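The long season at Haltport

Haltport's under-18 side has played on the same pitch for 33 years, and for most of that time the schedule was drawn up on paper. Matilde Caldeira, the club's head of youth soccer, still keeps the old ledgers in a drawer. The current season is in a spreadsheet with one tab per age group and a separate tab for minutes played.

The minutes tab is where she spends most of her time.

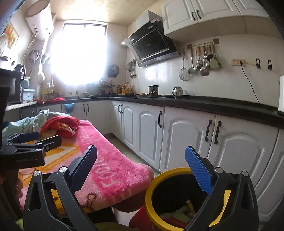
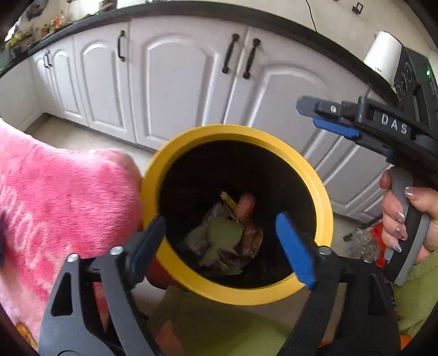
Youth leagues in the region moved to a longer calendar two seasons ago. The old format had a single round of games before the winter break and a short cup after it. Under the new one, each team plays home and away, and the cup runs alongside the league from the first month. For a squad with players of 16 and 17, many of whom also play for their schools, the change raised the load more than the fixture list suggests.

Caldeira sets a limit of 80 minutes per game for any player who has had a school match in the same week. A player coming back from a muscle injury starts at half that. The limit is applied by the bench, and the coach on the day can't waive it. In the first season it cost Haltport at least two results, including a home loss to Baptista in which both first-choice center backs had been taken off before the winning goal.

"I would make the same changes again," she says. "They were both available the next week. That was the purpose of the rule."

The squad's highest total last season was 1,248 minutes, recorded by a left back who missed only one league game. Caldeira considers that figure close to the upper end of what she wants to see at this age. It does not include training, which is logged separately by session length and by how hard the players rated it on a ten-point scale. The ratings are collected before the players leave the field. When they were sent in by phone later in the evening, the numbers drifted downward and half the squad forgot.

Travel is the other part of the calculation. The away game at Umanico is a round trip of 124 miles, and kickoff there is at 11 a.m. The team now leaves early enough to allow a full warm-up, and the session on the following day is optional. Plisadix, the nearest opponent, is close enough that most players get there on their own.

Results have been steady. Haltport sat fourth when the cup games resumed, with a better record at home than away and the fewest goals conceded in the top half. The attack is thinner — both forwards are in their first year at this level — and Caldeira has moved a winger inside for the away games to give the midfield more cover.

The last league game is in April, at home to Baptista. The minutes tab already has a column for it.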